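Renlow Residence Hall Completes Review of Shared Kitchens

Soo-ah Cho has managed the Renlow residence hall since February, and her first assignment was a review of the kitchens that residents share on each floor. She spoke with the housing newsletter about the results.

"We sent the survey to every resident and received 1,084 comments," Cho said. "Most of them concerned storage and cleaning schedules. Very few people asked for more space."

Under the new policy, each kitchen will be assigned to 2 floor representatives, who will post the cleaning schedule and report repairs. Food left without a name and date will be discarded after four days. Cho said the limit was set after discussion with Rafferty Kapoor, who oversees health and safety for the hall.

"Mr. Kapoor would have preferred three days," she said. "Residents asked for a week. We settled on four."

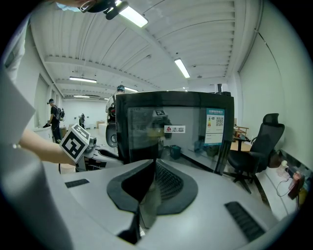

The review also addressed the cost of replacing lost or damaged items. Residents will no longer pay a shared fee of $100 at the end of the year. Charges will be handled by floor, and any resident may appeal in writing to the housing office.

"I expect questions about the appeals," Cho said. "The form is one page, and we answer each one by letter."

The policy was posted on 11/19/21.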